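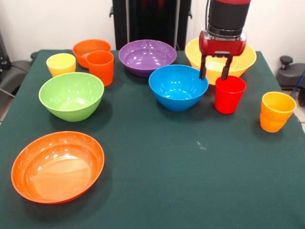
Paper plates cost more than the cake at the last street party on Montoya Road, one resident told the Jostgate town council last week, and most of them ended up in the hedge. The remark came during a discussion of the town's tableware lending scheme, which will now carry on for a second year.

The scheme lets households, schools and clubs borrow reusable plates, bowls and cups for parties and other events. It began in December at the Kinar Centre, next to the library, and 156 households have joined so far. Membership is free for anyone living in the town. Clubs pay a yearly fee of £7.

Councillors agreed to set aside £2,237 for the coming year. Most of the money will go on replacing broken and missing items and on a second dishwasher at the centre. The present one is a domestic model and has already been repaired once. Members have also asked for larger serving bowls and for more cups in sizes suited to small children.
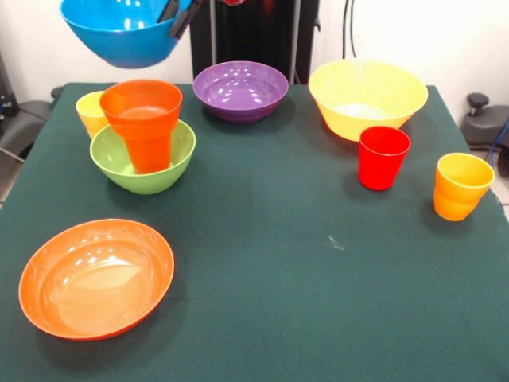
Borrowers may keep a set for up to four nights. Everything should come back rinsed, and the centre washes it again before it goes out. A missing cup or bowl is charged at cost price. Until now there has been no charge for late returns, but from the start of the second year a set brought back late will cost the borrower £2 a day.

The council also looked at whether the scheme should deliver. Doreo, the cargo bike firm based at the old dairy, offered to carry sets to any address inside the ring road for a flat fee. Councillors put off a decision until they have a written quote. For the time being, sets must be collected in person.

Demand is expected to be highest in the summer. Applications to close roads for street parties are up on last year, and the council is asking organisers to book tableware when they send in their forms. A full party set serves 42 people. Half sets are available, and cutlery can be added for no extra charge. Glass is not lent out.

Bookings for the summer open on 30th April at the Kinar Centre front desk and on the council website. Existing members do not need to register again, though they should check that their address and phone number are up to date. The desk is closed at lunchtime.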